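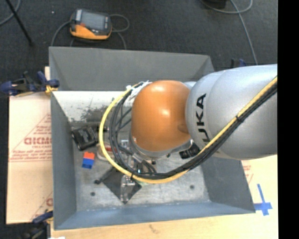
Photo: Veltance project group

Our project report: the gray bin

So our topic was the bin. I know, it sounds dull, and I thought so too when we picked it in December! But I spent a lot of afternoons looking into that thing and I got kind of attached to it.

We wanted to know what sloping sides do to small parts when you tip them in. Our guess was that everything slides down and bunches up in the middle. We did 13 rounds with parts from the Tollness kit, 1,014 drops in all, and wrote down where each one stopped (my handwriting gets worse as the pages go on, sorry).

The middle did win, with 613 more drops planned if we get the time. The corners surprised me, though. Flat pieces like to lean up against a slope and stay there, and then they're a pain to get hold of. Round ones mostly kept rolling.

The floor is scuffed pale metal with a couple of dark round spots near the front, and we used those as landmarks in our notes. Next time I'd draw a proper grid on paper first. Hamdan room is free after 3 p.m., so we'll do the rest there.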